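Okbridge Town supporters' FAQ

I run the travel and tickets side of the supporters' newsletter, which means I get the same messages over and over from August onwards. So I've put my usual answers in one place. If yours isn't covered, drop me a line through the contact form and I'll get to it, usually on a Thursday evening after training.

Do I have to be a member to come on the coach?

No, but members get first pick of the seats. I open the list to members as soon as the fixture is confirmed, and whatever is left goes to everyone else two days later. The coach holds 39, and for the trip to Stonasell it fills up very quickly indeed. It's our nearest thing to a derby and people who haven't been to a match all year suddenly want to come!

Where does it leave from?

The lay-by opposite the ground, same as always. Please don't park in the players' bays. I know they look empty at that hour – they won't be by the time we're back, and I'm the one who gets the phone calls.

Can I bring my children?

Yes please. Under-16s need an adult with them, and that adult has to be on the same coach (not following behind in the car, which has been tried). Under-sixes don't pay but they do need their own seat, so put them on the booking.

Are we allowed to stand at home games?

Behind the clubhouse goal, yes, and all along the far touchline. The covered stand is seated only. It has 184 seats and they aren't numbered, so if you've got a favourite you'll want to be in early. I like the back row on the left because the wind doesn't find you there, and I probably shouldn't have written that down.

What happens if a match is called off?

The referee decides, and with our pitch that can be as late as the morning of the game. I text everyone on the coach list as soon as I hear. Your match ticket carries over to the new date automatically. Coach money is a bit different – if we haven't set off you get all of it back, and if we're already on the road you get half, as the driver still has to be paid.

Is there food?

There's a hatch at the clubhouse end doing pies, chips and tea. The queue at half-time is dreadful, so I go five minutes before the whistle and have only missed two goals that way. Both were against us, so I count that as good luck. The bar takes cards, the hatch is still cash only.

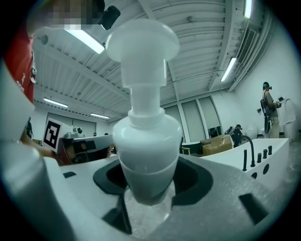

Issue 30

What's the Arnaud Cup and why does everyone go on about it?

It's the county knockout, played midweek under lights, and we've been losing in it since before I started coming. Season tickets don't cover cup games, so you pay on the gate. It's £6 for adults. I'd say go to at least one, as the crowd is smaller and much louder.

Can I buy last season's shirt?

There are a few left in the club shop, mostly very large or very small. The Hevumetti ones with the sponsor across the front went in September and they aren't being reordered. The new home shirt is on the rail now and comes up a bit tight across the shoulders, so try it on first.

How do I get something into the newsletter?

Send it to me! Match reports, old programmes, grumbles about the away end, I'll take the lot. Keep it to a page if you can. Photos are welcome too, but do tell me who took them so I can put the right name underneath.

Do you ever reply to emails on match days?

No. I'm at the match.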